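Tube legs loose in molded top sockets
Bench and Fixtures board

brukerora
Assembling a small side table, white molded top, tube legs, open round sockets at the corners. The legs wobble at the joint. I measured 3 mm of side play at the foot. Close view near one of the tubes:

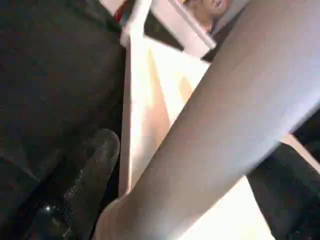

Pale tube, white panel behind it.

sorance60
Is the top face down while you fit them? Put a sheet under it and press each leg straight in. Twisting shaves the socket wall.

motaung
Disagree. A quarter turn under load seats the tube better than a straight push. I have done 4 of these that way with no shaving.

brukerora
Working on black plastic sheet. The molded part has ribs and cross-bracing, and one pipe is upright in a collar on a flat aluminum plate beside it. The other pipes are on the sheet to the right.

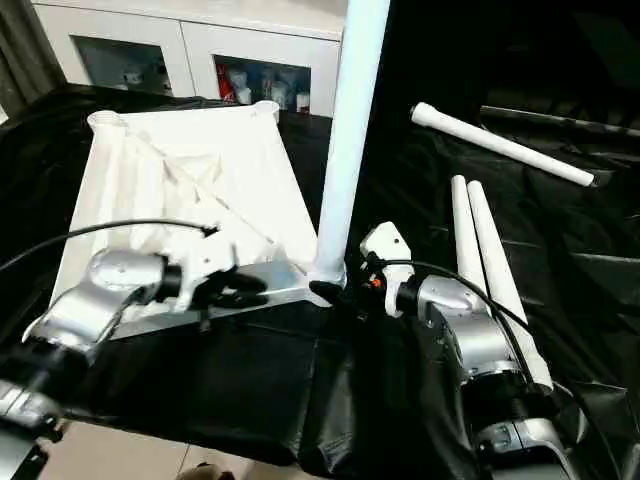

Reply 2928

sorance60
Check the collar for play too – if the pipe is tight there and loose in the top, the tube diameter is fine and the socket is oversize. One wrap of tape, then press.

motaung
Tape creeps. Use a shim. Still say quarter turn.

brukerora
Will try tape on one leg and a shim on another Wednesday.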